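Wivasley Players Club — Newsletter
April 17, 2018

Handhelds: what to buy, what to skip, and how not to kill the battery

OK, quick one this time, I'm typing this between the swap table list and getting the hall keys back. A lot of you asked about old handhelds after the last meet. Same questions over and over, so they're all going in one place and I can point people at it.

First thing. Decide if you want to play or collect. Sounds obvious. But the person who wants to play a puzzle game on the bus should not be paying boxed prices, and the person who wants a boxed one on a shelf should stay well away from anything with a replacement shell. Sellers mix these up all the time, some on purpose.

If you want to play, go for a scruffy one. Scratched shell, fine. Missing battery cover, fine, covers are cheap. What you don't want is a screen with lines missing, or a bad smell from the battery bay. Lines missing from the edge of the screen can sometimes be fixed with heat and patience, but not by me, and not the night before a meet.

Things to check before money changes hands:

Battery contacts. Open the cover. White or green crust means a leak. Light crust cleans off with vinegar on a cotton swab, then alcohol. If the metal is eaten through you need new contacts and maybe more than that.

Sound. Turn the volume wheel all the way up and all the way down. Crackle is normal and usually goes with a bit of contact cleaner. No sound at all, try headphones. Sound in the headphones but not the speaker means a dead speaker, and that's an easy swap.

Buttons. Press every one in a game, not just on the menu. The d-pad especially. Diagonals go first.

Cartridge slot. Bring your own cartridge, one you know works. If it boots to garbage, clean the pins on the cart and try again before you walk away. Please don't blow in it. I know we all did.

Save battery. Lots of older carts keep the save with a little coin battery inside, and those are giving out now. Make a save, switch off, wait a bit, switch on. If the save's gone, budget for a new battery and somebody with a soldering iron.

Now prices. I'm not going to print a price list, they're out of date by the time it reaches you, and last time I did I got four emails from the same person. What I will say is look at sold listings and never at asking prices. Anyone can ask for anything. There was one going at a sale in Mapplebeck for 184 dollars with no cover and a cracked screen lens, and it was still sitting there when they packed up.

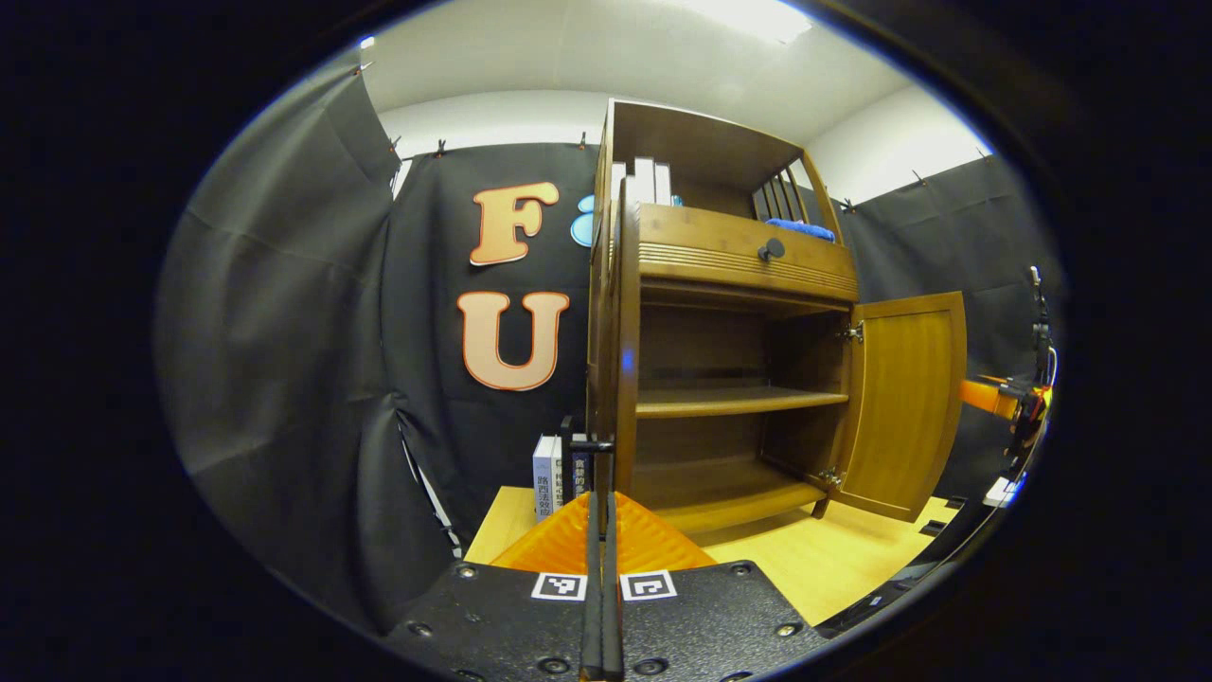

Loose carts are where the bargains are. Sports games from any year but this one go for next to nothing and some of them are really good. The tennis ones hold up. Racing too, if you can live with the frame rate. Role playing games are the opposite, everybody wants those and everybody knows it, so expect to pay, and expect fakes.

About fakes. The label is the easy tell. Fuzzy print, colors a bit off, logo slightly the wrong shape. On a lot of real ones there's a small number pressed into the label, tilt it under a lamp and look. The plastic on a fake feels lighter and the screw is often an ordinary cross head. None of this is proof by itself. If you're spending real money ask to see the board, and if the seller gets huffy, there's your answer. A fake will often play perfectly well for an hour and then lose your save at the worst possible time. Happened to me in the last dungeon. Still not over it.

Screens. The big question. The original screens with no light are hard going, you end up sitting under a lamp at a funny angle like it's 1992. Backlight kits have gotten a lot better and the newer ones don't need much soldering. But they eat batteries, and a modded unit is worth less to a collector, so keep the old screen in a bag with the machine's name on it. I did one on the kitchen table and lost 2 screws in the first five minutes. Work over a tray. A tray with sides.

Rechargeables — yes, fine, use the low self discharge kind. They run at a slightly lower voltage so the power light may go dim early. It dosen't mean they're flat. Take them out if the thing's going away for more than a few weeks. All that green crust I mentioned came from batteries somebody meant to take out.

Power adapters, be careful. Same plug does not mean same voltage, and some of them have the polarity the other way round. Check the numbers on the back of the handheld against the numbers on the adapter. If you can't read one of them, don't plug it in.

A few of you asked about the new all-in-one handhelds with games built in. The Zurnel one that was passed around last meet says 203 games on the box. I haven't gone through them all and I'm not going to. The ones I tried, mostly fine, a bit of slowdown, and the shoulder buttons are mushy. Good present for a kid. If you already own the real thing I'd keep your money.

Yellowed shells. You'll find peroxide recipes all over the web. They work, sort of, but the color can come back and if you get it uneven it looks worse than when you started. Wear gloves, keep it off the labels. Personally I leave them yellow.

Kwok-wai Mok is taking names for the link cable tournament. 4 players to a group, bring your own handheld and your own cable if you've got one, we're always short. Fresh batteries please, not the ones out of the TV remote. First round is puzzle, second round is racing, final is whatever the two finalists can agree on, and if they can't agree its puzzle again.

Swap table rules same as ever. Put your name on your stuff. Price it or mark it swap only. Working or not working, write it on a sticker, "untested" is not good enough if you own batteries. No home-burned games.

Also the Hondov trip is moved to October, same plan as before, meet in the parking lot and share cars. Tell me if you can drive. Tell me if you've told me already, I've lost the sheet.

Next issue is memory cards, and whoever has my small tri-wing screwdriver, please bring it back.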